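Thread on the swift survey at Tilturgate, April 2026. Long one, sorry. Mute me if birds aren't your thing.

1/ The swifts should be back over the village in a few weeks. We're walking the same route as last year, from the chapel car park down to the old Nowicki mill and back along the stream. It's flat apart from the steps by the weir.

2/ Last year's total was 92 occupied nests on the route. The year before was lower, but two of the walks were rained off, so I wouldn't read much into it.

3/ We need people who can stand still and look at a roof for an hour in the evening. You don't have to know your birds. If it screams and goes past at gutter height, it's a swift. If it sits on a wire, it's a swallow or a martin. Swifts don't perch on wires.

4/ What to bring: a pencil, something to lean on, a warm layer and binoculars if you have them. They don't need to be good ones. Most of the time you're looking at a gap under the eaves from across the road.
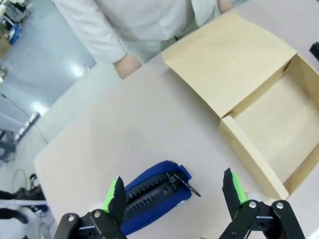

5/ How to fill in the sheet

One line for each building. Write the house name or number, the side the birds went in (north, east and so on), and the time. Only put a nest down if you saw a bird go in or come out. Low screaming parties go in the last column, even if none of them entered.

6/ Please don't point binoculars at anybody's bedroom window. We had a complaint last year and it was fair enough. Residents on the route will get a note through the door before the first walk. If someone asks what you're doing, tell them. Quite a few have swifts in the roof and didn't know.

7/ Nest boxes. Mieczysław Sadowski has made another batch over the winter and they'll go up on the north wall of the mill if the scaffolding is still there. Last year's boxes were used by house sparrows, all 3 of them. I don't mind that. Sparrows need somewhere too.

8/ We'll play swift calls from a small speaker under the boxes in the mornings and evenings. It'll be on a timer and not loud. If you live nearby and it gets on your nerves, message me and I'll turn it down.

9/ Someone asked about the Stesico building. The work on the roof there was finished in December and the gaps along the east side have been filled. There were nests in that roof. I've written to the owners asking for swift bricks or boxes on that wall and haven't had an answer yet. I'll post it when I do.

10/ Drunder Lane is the part we've never covered properly. It's a steep road with tall houses on both sides and you need one person at each end. If two of you want to take it on together, say so and I'll leave you off the main walk.

11/ Grounded birds. An adult swift on the ground often can't get up again by itself. Don't throw it in the air. Put it in a shoebox with a lid, air holes and a bit of kitchen roll, keep it somewhere quiet, and ring a wildlife rescue. No food and no water down the beak.

12/ Parking at the chapel is free after six. The bus stops opposite, but the last one back goes before we finish, so sort out a lift if you need one. Dogs are fine on a lead as far as the weir.

13/ Reply or message me if you want to come and I'll send the dates and a copy of the map. First walk will be when we've had birds over the mill for a few evenings running.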